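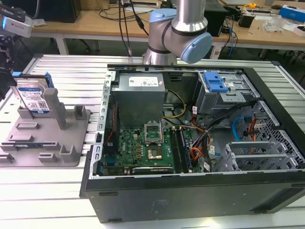
Dried tomatoes from the share kitchen are coming out hard on the outside and soft in the middle, and two members have found mold in jars they had closed less than a week before. The recipe hasn't changed since last year, so I'm treating this as a fault somewhere between the cutting board and the jar. The computer tower has its side panel off and every part can be got at separately: power supply, memory, graphics card. I want the drying process laid open in the same way, with each step checked alone before we change anything else. Please add notes to this ticket and leave the knobs as you find them.

Ticket: 394
Opened by: Ibsa Fikre
Location: Histovbridge share kitchen, Pastunmont
Equipment: Belay cabinet dehydrator, rear fan, eight trays
Product: dried tomato halves, Cultotness variety, for winter shares
Status: Closed

Problem as reported

Tomatoes from the first three August batches feel dry when they are picked up. If you tear one open it is tacky inside, and some of the larger ones leave juice on your thumb. The skin side is stiff. Flavor is good. Color is darker than last year on the top trays and normal lower down.

The mold was in one jar from batch one and one from batch two. Both jars and their contents have been thrown out. Do not pick out the bad pieces and keep the rest.

All remaining jars from batches one to three are on hold in the freezer with red tape on the lids. Please don't hand them out.

Recipe in use

Wash the tomatoes and cut out the stem end. Halve lengthwise. Scoop out the seeds with a thumb. Lay on the trays cut side up, not touching. Sprinkle lightly with salt and dried oregano. Dry until leathery with no wet spots when torn. Cool, then jar.

The card on the wall gives a dial setting of 125 and says "overnight." It doesn't say degrees but the dial is Fahrenheit.

Log

Entry 1. Dial check.
Put the oven thermometer on the middle tray with the machine empty and let it run for 30 minutes with the dial at 125. Thermometer was well over the setting. Moved it to the top tray and it was higher again. The bottom tray was closest to the dial. Tried a second thermometer from the bread shelf to make sure the first one wasn't off. They agreed.

Entry 2. Knob.
Pulled the dial knob. The shaft has a flat side and the knob has a matching flat, but the plastic is worn and the knob can slip forward. With it pushed on properly, the pointer and the thermometer agree on the middle tray. Marked the correct position on the housing with a paint pen. Have asked for a new knob.

This would explain the hard outsides. Too much heat early on dries the surface before the water in the middle can get out, and then it stays in there.

Entry 3. Test batch A.
One crate of Cultotness, same recipe, knob in the right position, trays full as usual. Loaded at 6 p.m. and checked at 7 a.m. Small halves were good. Large halves were still wet inside. Skins were softer than in batches one to three, so the heat was part of the problem, but these are not finished and I would not jar them. Put them back in. The large ones needed until the middle of the afternoon.

Entry 4. Sizes.
The Cultotness are bigger this year. Last year's were mostly the size of an egg and we are now getting some closer to a fist. Halves from those are too thick to be ready with the rest. "Overnight" was written for the small ones.

Entry 5. Tray loading.
Looked at how the trays were filled on a normal work morning. Some halves were touching and a few overlapped at the corners. The back row was pushed up against the fan side, so air was going over the top instead of between. Asked the morning crew to leave a finger's width. This means fewer tomatoes on a tray. We'll need to run an extra load on heavy picking weeks.

Entry 6. Test batch B.
Small fruit halved, large fruit quartered. Small and large on separate trays. Finger's width between pieces. Trays rotated top to bottom and turned front to back before bed and again first thing. Small halves came off in the morning and the quarters at noon. Tore open one piece from each corner and one from the center of every tray. All leathery, no wet spots. Color was even.

Entry 7. Jars.
Asked when batches one to three had been jarred. Answer was straight from the machine, still warm, lids on right away. Warm tomatoes sweat in a closed jar. Along with the soft middles, that is probably enough to account for the mold.

Kitchen humidity that morning was 70 percent on the wall gauge, so leaving them out uncovered all day isn't a good plan either. Cool on the trays until no warmth is left, then jar.

Entry 8. Conditioning.
Filled jars two-thirds full from test batch B and closed them. Shook them once a day for a week and looked for moisture on the glass. One jar fogged on day two. Emptied it, dried the contents for another three hours, cooled them, and started its week over. No fog since. The others stayed clear throughout.

Cause

Slipping dial knob, fruit too thick for the time given, crowded trays, and jarring while warm. I can't say how much each one added. Batch A suggests that fixing the knob alone would not have been enough.

Changes made

New card on the wall, replacing the old one:

Check that the knob pointer meets the paint mark before switching on.
Set to 125 F.
Halve small tomatoes. Quarter anything larger than an egg.
Keep sizes on separate trays, a finger's width apart.
Rotate trays at least twice.
Test by tearing, not by feel. Tear the thickest pieces.
Cool fully, then fill jars two-thirds.
Shake daily for one week. If the glass fogs, dry again. If there is any mold, throw out the whole jar.
Label with the batch number and the date the week ends.

Held stock

Jars from batches one to three stay in the freezer. I thawed one and tore through it and the pieces were too uneven to trust on a shelf. They will go into sauce for the lunch table, cooked from frozen. Any jar with mold or an off smell goes out whole. None of it is to be given out as dried tomatoes.

Still open, moved to the equipment list

The new knob hasn't arrived. The door gasket on the Belay is flattened along the bottom, although I could not feel any air leaking there with the fan on. The oregano is almost gone and the next bag should be bought before the late crates come in.

Closed by Ibsa Fikre after batch five passed its week in the jars. If you see fog in a jar from batch four or later, reopen this ticket and write the batch number in the first line.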